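FOR IMMEDIATE RELEASE

Prolmont Books to publish new Vija Rätsep food history 19th May

PRORNLEY - Out now from Prolmont: "The Salt Cellar Years," the new book from Vija Rätsep. Her first in three years. It's a history of home pickling and the families who lived off it, told through 30 kitchens in and near the old port of Ongart.

Rätsep spent two winters there. Ate a lot of cabbage. The book follows one barrel of herring from dock to table, then goes back over the same route a century earlier, using household account books and letters that have never been in print before. Recipes at the back, most of them tested by her editor, Nnamdi Ekwueme.

"I wanted to write about what people ate in the bad months," said Rätsep. "Nearly all the food books I grew up with were about holidays. These account books are about teh other days."

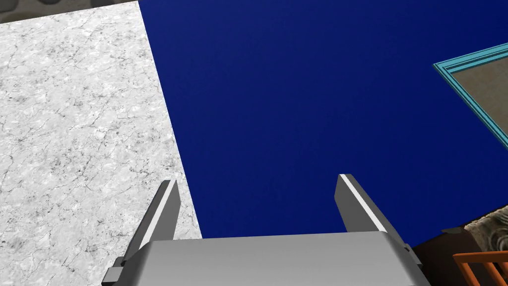 Gripper with two fingers, computer-rendered view.

Early readers have been kind. Novelist Justinas Avotiņš called it "hungry, funny and much sadder than I expected." It is also on the longlist for the Pronholm Prize for food writing, winner announced in December.

Hardcover and ebook. Audio to follow, read by Reet Juška. Two launch events planned, both in Prornley, both free but seats are limited so please book thru the store. Signed copies at the door while they last.

Review copies, interviews, extracts: contact Dušan Ivanov, publicity, Prolmont Books. Jacket art and author photo availble on request.

ENDS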